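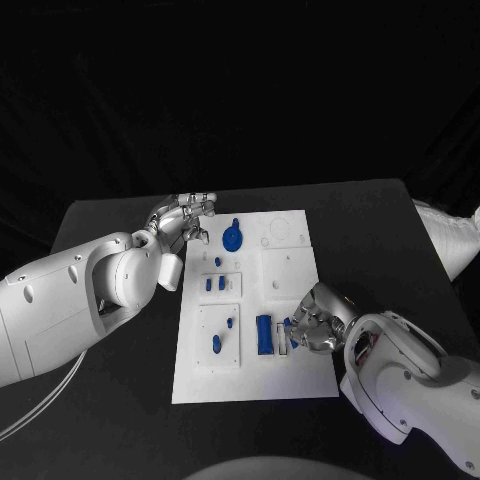

Onni Pitkänen had bought the board in Cendby on a Friday in March, and by evening he still hadn't found out what it was for.

"It's a puzzle," said Paavo Ikonen.

"Then where's the picture on the lid?"

There was no lid. There was a white board with slots and holes, and there were the blue pieces. Onni tried a peg in one hole, then in another. It went in on the second try and stayed.

"My aunt in Paltora had one," Paavo said. "She did it every night before bed -- the round knob always last."

"Why last?"

"She never said."

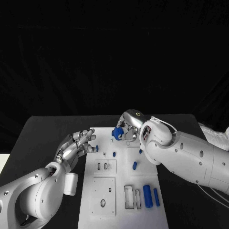 The board, with the blue knob above its upper left area.

Onni put the knob down by his coffee and picked up the next piece. It was almost midnight when Paavo went home.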